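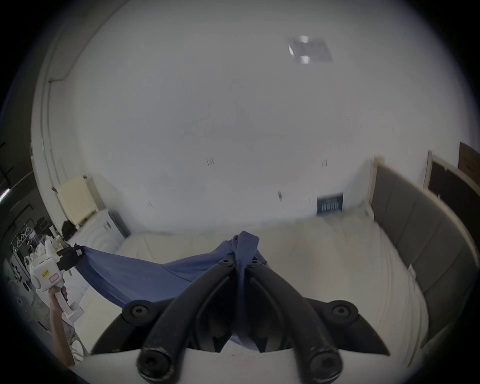

Tela azul, recogida en un nudo.

# Grirnetti Tillov — deshumidificador de compresor para secado de ropa en interior

Ficha técnica y condiciones de uso. Revisión del 16 de febrero.

El Tillov es un deshumidificador portátil de ciclo frigorífico, destinado a viviendas sin tendedero exterior y a cuartos de lavado de pequeñas dimensiones. Extrae vapor de agua del aire por condensación sobre un evaporador de aletas y devuelve el aire a la sala tras pasarlo por el condensador, con un ligero aumento de temperatura. Sustituye en la gama al modelo Korkon, del que conserva el depósito y el filtro. Las piezas de ambos son intercambiables, salvo la tapa superior y el panel de mandos.

## Características

| Parámetro | Valor |
|---|---|
| Capacidad nominal de extracción | 18 litros al día |
| Potencia absorbida máxima | 400 W |
| Altura total, ruedas incluidas | 662 mm |
| Peso en vacío | aproximadamente 11 kg |
| Tipo de compresor | rotativo |
| Control de humedad | higrostato electrónico |
| Desescarche | automático, por sonda en el evaporador |
| Desagüe | depósito extraíble o manguera continua |
| Velocidades del ventilador | tres |

La capacidad nominal corresponde a un ambiente cálido y muy húmedo. En una habitación fresca el rendimiento es sensiblemente menor, como en cualquier equipo de compresor, y los ciclos de desescarche ocupan una parte apreciable del tiempo de marcha. Para garajes o trasteros sin calefacción conviene un equipo desecante, que no figura en esta gama.

## Principio del programa de secado

En modo normal, el higrostato detiene el compresor al alcanzar la humedad seleccionada. En modo *Ropa* la consigna se ignora: el compresor funciona de forma continua y el ventilador permanece en la velocidad alta. La lama superior oscila para repartir el aire sobre el tendedero. El equipo mide la humedad a la entrada y da por terminado el ciclo cuando la lectura deja de descender durante un intervalo prolongado. Después mantiene el ventilador en la velocidad baja hasta que el usuario lo apaga.

El sensor lee el aire de la sala, no el tejido. Una prenda gruesa en un tendedero muy cargado puede seguir húmeda por dentro al final del ciclo — costuras, cinturillas y bolsillos son los puntos habituales.

## Colocación

- Puerta y ventanas cerradas. Con una ventana abierta, el equipo trata aire exterior y el ciclo no termina.
- Distancia libre de dos palmos por detrás y por los laterales. La rejilla de aspiración es la posterior.
- Tendedero delante de la salida de aire, fuera de la vertical del aparato. El goteo sobre el panel no está cubierto por la garantía.
- Suelo nivelado. Una inclinación visible impide que el flotador del depósito trabaje correctamente.
- Tras un transporte en posición horizontal, dejar el equipo de pie un día completo antes de conectarlo.

## Carga y tiempos

No se publican tiempos de secado por prenda. Dependen del centrifugado previo, del volumen de la sala y de la separación entre piezas. El centrifugado es el factor con más peso: el agua que retira la lavadora en unos minutos le cuesta al deshumidificador varias horas de compresor.

Como orientación para el reparto en el tendedero:

1. Prendas finas en las varillas exteriores.
2. Toallas y felpa en las centrales, dobladas por un tercio y sin solaparse.
3. Camisas en percha, abotonadas solo por arriba.
4. Calcetines y ropa pequeña en la varilla más baja.

Las mantas y los edredones requieren dos varillas separadas, formando un puente que deje pasar el aire entre las dos caras. A mitad de ciclo se giran. Las fibras polares retienen poca agua y secan antes que una colcha de algodón del mismo tamaño; los rellenos de pluma no deben secarse con este sistema sin ahuecarlos varias veces a mano.

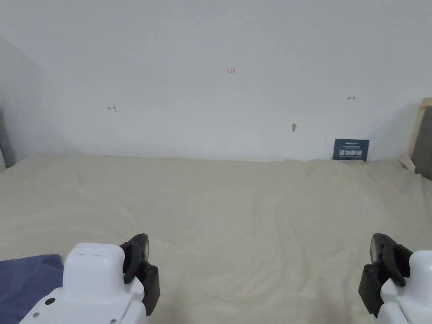
Sioned Penry pregunta si el modo *Ropa* puede dejarse en marcha toda la noche en un dormitorio, y añade que con el Korkon el ruido del desescarche la despertaba. El funcionamiento nocturno está permitido con el depósito vacío al inicio o con la manguera conectada. En cuanto al ruido, el Tillov monta el compresor sobre tacos de goma más blandos y la válvula de desescarche se ha desplazado hacia la base. El chasquido de conmutación sigue siendo perceptible en una habitación silenciosa. Para dormir se recomienda el modo normal en velocidad baja, o bien situar el equipo en otra estancia con la puerta cerrada.

## Desagüe

El depósito se extrae por el frontal. Al llenarse, el flotador corta el compresor y se enciende el piloto rojo; el ventilador continúa unos minutos para secar el evaporador. El agua recogida no es potable. Tampoco es apta para humidificadores, y para la plancha solo si el fabricante de esta admite agua de condensación.

Para desagüe continuo se retira el tapón trasero y se conecta una manguera de jardín corta, con pendiente descendente en todo el recorrido. El equipo no incorpora bomba. Si el sumidero está por encima de la toma, se necesita el módulo de elevación Lodhi, que se vende por separado y se atornilla bajo el asa posterior.

## Mantenimiento

**Filtro de aire.** Lavable, con agua tibia y sin detergente. En uso de secado recoge mucha pelusa: se revisa cada dos semanas. Un filtro obstruido reduce el caudal, adelanta el desescarche y alarga el ciclo.

**Depósito.** Enjuagar una vez por semana. Si aparece una película resbaladiza, lavar con vinagre diluido y aclarar. No usar lejía, que ataca el eje del flotador.

**Evaporador.** Sin acceso para el usuario. Las aletas se limpian en servicio técnico.

**Almacenamiento.** Vaciar el depósito, hacer funcionar solo el ventilador durante una tarde y guardar de pie, con el cable recogido en el soporte trasero.

## Indicaciones del panel

- Piloto rojo fijo: depósito lleno o mal encajado.
- Piloto rojo intermitente: sonda del evaporador sin lectura. Desconectar y avisar al servicio técnico.
- Piloto azul intermitente: desescarche en curso. El compresor no expulsa aire templado durante esta fase.
- Todos los pilotos apagados con el equipo enchufado: comprobar el bloqueo infantil antes que el fusible.

## Suministro

La caja contiene el equipo, un filtro montado, el tapón de desagüe con su junta y las instrucciones. La manguera no está incluida. Los filtros de repuesto del Korkon son válidos. El módulo Lodhi se sirve bajo pedido; en agosto el almacén de recambios permanece cerrado y los pedidos se preparan a la vuelta, por orden de entrada.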